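Recording Good Demonstrations on a Two-Arm Table

Posted Saturday, September 15, 2018

If you have a pair of small robot arms and would like them to learn a chore from you, sooner or later you will sit down to record demonstrations. I love this part of the work, and I also remember how badly my first attempts went, so I have tried to write down everything I wish I had known when we started the Nemoleo project here in Tristadville. Get yourself a cup of something and settle in, because I do tend to go on a bit!

Before you record anything

Write the task down in one sentence. Ours was "pick up the small cup and put it in the bowl." If you need a second sentence, you probably have two tasks, and you'll be happier recording them separately. Decide what counts as the start and what counts as the end. For us, the start is both grippers open and away from the objects, and the end is the cup resting in the bowl with both grippers open again. Say it out loud to whoever is helping you — you would be surprised how often two people have different endings in mind.

Next, go over the arms. Move each joint slowly through its range and watch the cables while you do it. A cable that pulls at full reach will make the arm hesitate, and your learner will faithfully copy the hesitation. Check that both grippers close all the way, and record a short test clip to make sure the arm positions and the video line up in time. Ours drifted apart for most of March before we caught it, and those recordings all had to go.

Setting out the objects

Keep a few things on the table that have nothing to do with the task. A canister of wipes or a second container is plenty. If the cup and bowl are always alone, the learner has never had to ignore anything, and the first stray item will throw it off.

Move things between recordings, too. I like to shift the bowl a hand's width, turn the cup, lay it on its side now and then, and swap which arm does the picking up. Go all the way out to the corners the arms can reach comfortably. It feels silly to fuss over a bowl like this, but the variety really does pay you back later.

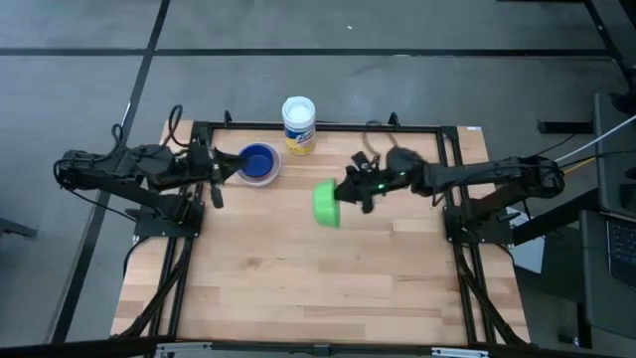
Leclerc wrote in to ask whether the second arm should be kept perfectly still while the first one is carrying something, as the Zamcombe group does it, or whether it's all right to let it wander in and help steady the bowl. My feeling is that either will work, as long as you pick one and stay with it for the whole set. If half your recordings have a helping arm and half don't, the learner tends to land somewhere in between, with an arm that drifts over and does nothing useful.

Making the recording

Start the recording, wait a breath, and then move. Go a little slower than you would with your own hands, but keep going. Long pauses are the hardest thing to clean up later, since the learner can't tell that you were only thinking. If you need to think, do it before you press the key.

Approach the cup from a sensible direction, close the gripper, and make sure of your hold before you lift. Carry it over, lower it, open the gripper, and back away gently. Then stop the recording. Don't reset the table while it is still running, or you will teach the robot to take the cup back out again (ask me how I know).

Small fumbles are fine. If the gripper misses the rim and you correct it smoothly, keep that one, because it shows the learner how to recover. If you drop the cup off the table or bump the arms together, mark it as failed and do it over.

Work in sets of 20 and then get up and walk around for a bit. Tired hands make jerky recordings, and you won't notice until you play them back.

Looking them over

At the end of each set, watch every recording at double speed. I keep a plain text file with the recording number, which arm did the picking, and a word or two like "slow grasp" or "bowl near edge." We finished our first round with 289 recordings worth keeping, and that little file has saved me more hours than any of our scripts.

Set 8 or so aside before training and leave them alone, so you have something fresh to check against. Then train on the rest, try the result on the real table, and write down where it goes wrong. If it keeps missing cups near the left side, go back and record more cups near the left side. Save the new ones in their own folder with the date, and copy the whole lot to a second drive before you go home.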